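Comparing two grip controllers in a simulated kitchen
Final report, robotics lab course, Karnudport
Kai Hamann, Danica Todorova
Submitted Oct 7, 2020

1. Task

The course asked each group to pick one part of a manipulation setup and compare two versions of it while keeping everything else the same. We picked the controller that closes the fingers. The arm, the gripper and the kitchen stayed as they came with the course simulator, Esis. Our two stations were the sink, with a small bottle as the object, and the kitchen island, with a baking dish.
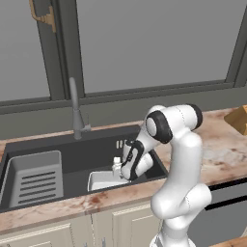
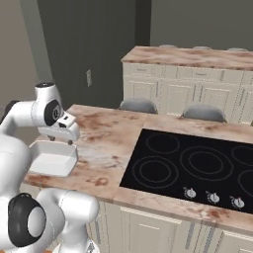

Azra Jurić commented on our draft that a grip controller should not be judged on lifting alone, and that a grasp which holds on the way up can still fail as soon as the wrist turns. We changed the test after that. Every trial now includes a lift, a wrist turn and a set-down, and an object that slips at any of the three counts as dropped.

2. The two controllers

Position controller. The fingers are told to close to a fixed gap that is a little smaller than the object. How hard they press follows from how far they are kept from reaching that gap. This is the default in Esis and it needs one number per object, which we measured from the object models.

Force controller. The fingers close at a constant speed until the contact force passes a limit, and then the controller holds that force. We wrote this one ourselves, starting from the outline in the Vukčević handout from the second lab. It needs a force limit and a closing speed. We used the same values for both objects, so that we could not tune our own controller more carefully than the default one.

3. Test procedure

Each object got 15 trials with each controller. At the start of a trial the object was placed at its marked spot with a small random offset in position and rotation. The list of offsets was saved, and both controllers got the same list. The approach path was planned once for each offset and replayed, so the only thing that differed between a pair of trials was how the fingers closed.

The robot model has two arms. Only one was used for a given station. The other was commanded to hold a fixed pose.

A trial was counted as dropped if the object left the fingers before set-down or if it turned in the fingers by more than the angle we had set as a limit. Danica went through the recordings and Kai went through the logs. Where the two did not match we ran the trial again with the contact points drawn on screen.

4. Results

Baking dish, position controller: 15 trials, 7 dropped
Baking dish, force controller: 15 trials, 2 dropped
Bottle, position controller: 15 trials, 5 dropped
Bottle, force controller: 15 trials, 5 dropped

With the dish the difference is clear enough that we trust it. The dish is gripped by its rim and most of its weight hangs out to one side of the fingers. Under the position controller the squeeze depended a lot on the angle of the rim between the fingertips. When the rim was slightly turned, only part of each fingertip touched and the dish rotated during the wrist turn. The force controller kept pressing until the limit was reached, and most of those same offsets held.

With the bottle the totals are equal but the failures are different. The position controller lost it during the lift. The force controller mostly lost it before the lift had started, when one finger touched first and pushed the bottle over. Our controller reads that first touch as contact and keeps going, and it has no way of knowing that only one side is touching. We tried a slower closing speed on a few of these offsets. It helped with some, but we left those runs out of the list above, as the speed was supposed to stay fixed.

5. Problems along the way

The first full set of trials, run in August, had to be thrown out. The friction setting on the fingertips had been reset to the Esis default when we updated the project file, and the dish slid out of nearly every grasp with both controllers. Stojan Babić found the line in the settings. We now write the friction value into the log at the start of every trial.

The sink took more time than the island. The basin walls limit how the wrist can come in, and the planner often returned a path that scraped the forearm along the counter edge. We added a waypoint above the basin and moved straight down from there.

We also planned to include a third object from the Grenero object set, but its mesh had holes in it and the contact forces jumped from step to step. We dropped it.

6. Limits

All of this is simulation. Contact between a thin rim and a fingertip is one of the things simulators get wrong most easily, and a real dish may be more slippery or less. The number of trials is small. A single gap value per object is also a simple way to run the position controller, and someone who spent longer on it could probably get fewer drops with the dish.

7. Next steps

The change we would make first is to read the two fingers separately and stop the one that touches until the other catches up. After that we would repeat the bottle trials with the saved list of offsets. The list, both controllers and the logs are in the group folder, and Zdeňka Zelenák has the password for the shared machine.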